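Butter dish

A butter dish is a lidded container for keeping butter on the table, where it stays soft enough to spread and close enough to argue over. The Flosholm pattern, sold since a certain June, holds 380 grams.

Shares 40 · Comments 7

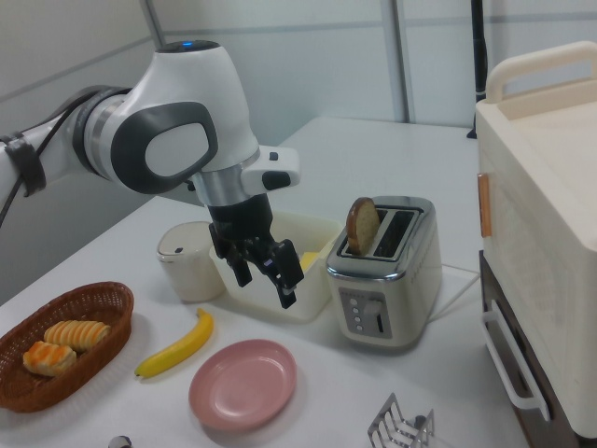
One reader objects that salted butter keeps perfectly well out of the fridge and the lid is mostly for the cat. Camacho, a rival maker, sells its dish without one — at a higher price.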